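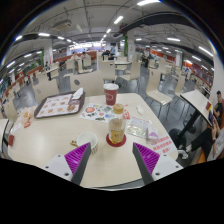 Latrice Whitlock wrote to the Susmont office that the previous version of this guide left tenants unsure whether lids should stay on bottles, and asked that the step be set out in full. The procedure below has been revised accordingly. It applies to all food and beverage tenancies at Susmont and replaces the sheet issued on opening.

Sorting drink containers in a shared dining area

Before you start

Each tenancy requires two bins, one for deposit containers and one for takeaway cups. Liners are 30 litres and are available from the Hevirwood loading dock on presentation of a tenancy card. Larger liners must not be substituted, as they do not fit the trolleys.

Confirm that your tenancy has a current collection number. Numbers issued under the Godoy contract are no longer valid and will be refused at the dock.

Step 1. Empty the container

Pour any remaining liquid into the sink provided at the clearing station. Ice goes into the sink and not into the organics bin. Containers do not need to be washed, but a quick rinse is recommended for milk drinks and anything containing syrup.

Step 2. Deal with lids and caps

Remove screw caps from plastic bottles and place them in the cap tub. Do not crush the bottle. The label must remain attached and the barcode legible, or the deposit cannot be claimed.

Remove plastic lids from paper cups. Lids go to mixed recycling. Sleeves and trays made of clean cardboard go to the paper cage.

Step 3. Separate the cups

Stack paper cups by size and place them in the cup bin. Lined paper cups are accepted through the cup stream only and must never be put in the paper cage. Ceramic cups, saucers and glasses are to be returned to the tenancy that supplied them. Broken crockery is wrapped and placed in general waste.

Step 4. Tie and tag

When a liner is three-quarters full, tie it and attach a tag showing the collection number and the date. Untagged liners are treated as general waste and charged to the tenancy at the general waste rate.

Step 5. Take the liner to the dock

Collections are made by Paston each weekday morning. Liners should be in the cage before the dock gate closes the previous evening. Trolleys must be returned to the bay by the goods lift.

Rejected containers

In November, 1,962 bottles and cans were presented for deposit from the dining level and 551 were rejected. The most common faults were missing labels and crushed bottles. Rejected containers are sent to mixed recycling and no deposit is paid.

A tenancy wishing to dispute a rejection should lodge a written request with the Susmont office, quoting the collection number and the date on the tag.

Last revised: Tuesday, February 27, 2024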